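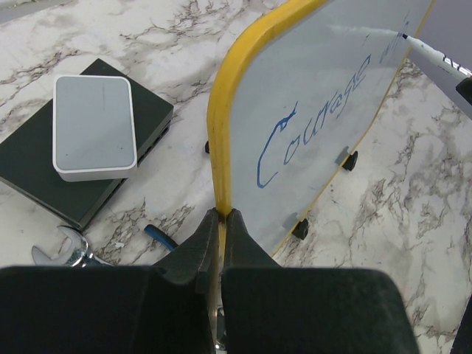
Hollia bench automation: equipment progress report to the Ogbonna Fund

6 min read

This report covers equipment spending and planning for the Hollia project up to the end of May. The Fund asked for a shorter report this time, with purchases first and the technical work second, so we have followed that order. The full ledger goes to the grants office separately.

Where the money stands

The equipment line for this stage was set at $4000. It covers parts and consumables only. The arms themselves were bought by Emley under the earlier grant and do not appear here.

The largest purchase so far is a set of replacement finger pads and mounting hardware from Larnach, at $689 including freight. We had budgeted more for it. Larnach agreed to supply the pads uncut, and we trim them in the workshop at Emley. Trimming takes most of a morning per set and the offcuts have been useful for padding the tool trays.

We have set aside $1000 for spares and do not want to touch it before the next stage. If a wrist camera fails, the wait for a replacement is long enough to stop recording altogether, and the reserve would let us keep one on the shelf. We ask that the Fund allow this amount to carry over if it is unspent at the close of the current stage.

The remainder is committed to cabling, lighting and consumables. The consumables are mostly whiteboards, markers and cleaning cloths. They are cheap individually, but we underestimated how quickly they would go, and the revised plan below allows for more of them.

Work at the bench

The main task this period has been handwriting. One gripper holds a small yellow-framed whiteboard by its edge while single words are written across it in marker. We chose handwriting for two reasons. It needs steady holding and fine movement at the same time, and the result can be judged by anyone who can read.

We work from a list of 11 words, with "Courage" among them. It is one of the harder ones. The letters are joined, so the marker has to stay on the board through several changes of direction, and people tend to make their writing smaller towards the end when they run short of room. We have kept those attempts in the collection. The same thing happens on paper, and a system that only ever sees evenly spaced words will be of limited use.

Holding the board has caused more trouble than the writing. A thin panel gripped at one edge will tip when the marker presses on the far side of it. The boards we use have small black rubber feet, and these catch on cuffs and cables when a board is being turned. We considered ordering boards without them and decided against it. The schools and clinics that have shown interest in Hollia will have whatever boards they already own.

Marker quality matters more than we had planned for. A marker that is running dry leaves a pale line that the wrist camera does not pick up well, and the operator may not notice until the word is half finished. We now test each marker on scrap before a session and throw out the weak ones. Smudges are a similar problem. Boards are wiped between attempts, but some residue builds up over a day and cannot be removed with a dry cloth.

We have kept ordinary clutter on the bench during recording. Spanners, screwdrivers and networking gear stay where they would normally be left. An earlier adviser recommended clearing everything away, and for the first weeks we did. Results on a cleared bench did not carry over well to a busy one, so we changed our practice. The marble-patterned top has been retained for the same reason, although its veins are sometimes mistaken for marks or cables by the software.

Changes to the purchasing plan

Four items in the original plan have changed.

Board clamp. Removed. We intended to buy an adjustable clamp as a fallback in case the gripper could not hold a board. The new pads hold well enough that the clamp is not needed.

Second lighting panel. Kept, but moved to the next stage. The boards have a slight sheen, and glare is worst in the afternoon when the sun comes through the west windows. A blind has dealt with most of it for now. We would still like the panel before winter recording starts.

Network switch. Bought second-hand from another group at Emley. It has been reliable. The original line allowed for a new one, and the saving has gone to consumables.

Finger pads. Increased from one set to two. Pads wear at the tips, where the pressure is highest, and a worn pad lets the board slip by a small amount on each stroke. Wear was not something we could estimate at the proposal stage — we had no experience of holding thin panels for long sessions. We now record the hours on each set and will include the log in the next report.

Supplier matters

Larnach has been straightforward to deal with. One delivery came with the wrong screws and was corrected without charge. Their price for pads holds until the end of the current stage, after which it will be reviewed, and we recommend ordering the second set before then.

We asked for quotes from other suppliers, as the Fund's rules require. Two replied. One would only sell pads fitted to its own fingers, which would mean replacing both grippers. The other could not meet our dates. Copies of all the correspondence are held in the project folder.

Problems and delays

Recording stopped for part of May while the power supply in the bench room was inspected. No equipment was damaged. The lost sessions have been added to the end of the schedule and do not change the closing date.

We are also behind on the written handling guide promised in the proposal. A draft exists, but it describes the old pads and needs to be rewritten. It will be sent with the next report.

Requests to the Fund

We would be grateful for a decision on the following:

Approval to carry over the spares reserve of $1000 if unspent.

Approval to move the lighting panel to the next stage.

Agreement that savings on the clamp and the switch may be used for pads and consumables.

None of these changes the total of $4000. A reply before the Larnach price review would let us place the pad order at the present rate. If the Fund would like to see the bench in use, mornings are best, as recording normally finishes before the afternoon light becomes a difficulty.

Contact the Hollia project office, Emley | © Hollia project | Back to top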